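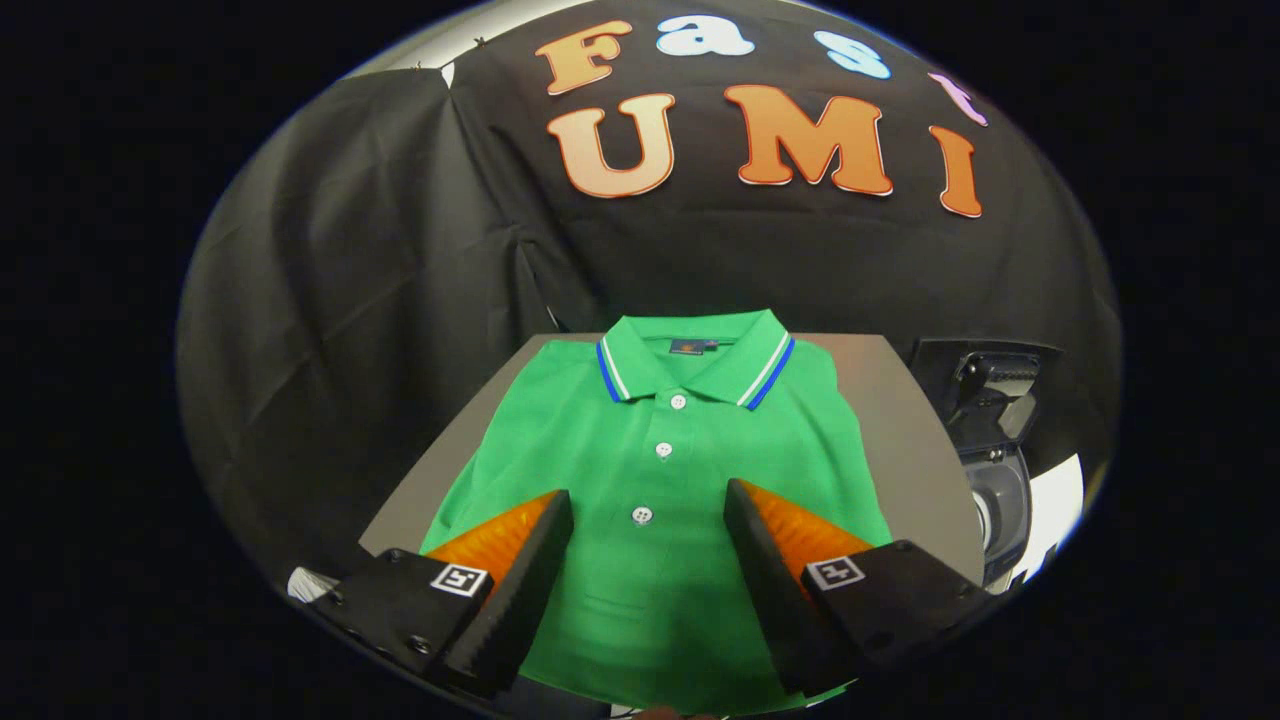 My sister-in-law wants to know if she should pay for a password manager when her browser has been remembering her logins for free since forever. She asked me this over the phone, in the tone people use when they already think you're going to say yes and cost them money. So I've spent a good while with the Hubmann password manager to give her (and you) a proper answer, and it's a bit of a mixed one!

Some background. I'd been keeping my passwords in three places: the browser on my laptop, a different browser on my phone, and a notebook that lives in the kitchen drawer. A shopping site I'd used exactly once, Dralldale, sent out one of those "we take your security seriously" emails, and I realized with a sinking feeling that I'd used the same password there as on my old email account. That was the push I needed.

Setting up took me an evening. You install the desktop program, pick a main password, and it offers to pull in whatever your browser has saved. Mine went in without a hitch from the laptop. The phone was fussier, and I had to export a file, move it over, import it, and then remember to delete it (please delete it, it's every password you own sitting in plain text!). The program doesn't remind you to do that, and I think it should.

Then it runs a check on everything and gives you a score out of 100. I got 37. I was a little offended, to be truthful, but it was hard to argue once I saw the list of repeats. The list is sorted by how bad things are, so email and bank accounts go at the top and the recipe forum I joined years ago sits way down at the bottom. You click on one, it takes you to the site's change-password page if it can find it, and it fills in a fresh random password for you. On most sites this works nicely. On my electric company's site it filled the new password into the old password box and I got locked out for half an hour, so keep an eye on what goes where.

Day to day, I really like it. The autofill on the laptop is fast, and it won't offer your login on a web address that doesn't match the saved one. I tested this by typing one letter of my bank's address wrong in a saved entry, and sure enough it sat there and did nothing on the real site. If you're the sort who clicks links in emails when you're tired (me, after dinner), that quiet little refusal is worth a lot. If it ever goes silent on a page where it normally pops up, stop and look at the address bar before you type anything by hand.

The phone app is weaker. It asks for the main password again more often than I'd like, even with the fingerprint turned on, and twice it logged me out completely after an update. My main password is long, and typing it with my thumbs in a parking lot isn't my idea of fun. There's a setting for how long it stays unlocked, buried under Account and then Devices, for some reason, and changing that helped.

Sharing is where it beats the notebook. You can make a shared folder for the streaming logins and the Wi-Fi and so on, and the other person sees changes right away. You can also name an emergency contact who can ask for access, with a waiting period you choose. I set mine to a week.

I did try Enda for comparison, and it has the nicer phone app by a mile. But its free version only works on one device at a time, and its form filling kept putting my street address in the coupon box. Clallville's is the cheapest of the bunch and I gave up on it the same night, mainly over the import, which turned every folder I had into one long alphabetical heap.

A couple of gripes before I forget. Hubmann's help pages still show the old menus, so half the steps don't match what's on your screen. And the renewal is switched on automatically. You can turn it off on the billing page, and it doesn't make you chat with anyone to do it, but I'd have liked a choice at checkout.

Write your main password down on paper and put it somewhere safe at home. They can't reset it for you, and the recovery code they give you at the start is easy to click right past. I nearly did.

My score is up to 91 now, with the recipe forum still on the list. As for my sister-in-law, I told her to take the free trial and start with her email account, and she's asked me to come over and do the phone part.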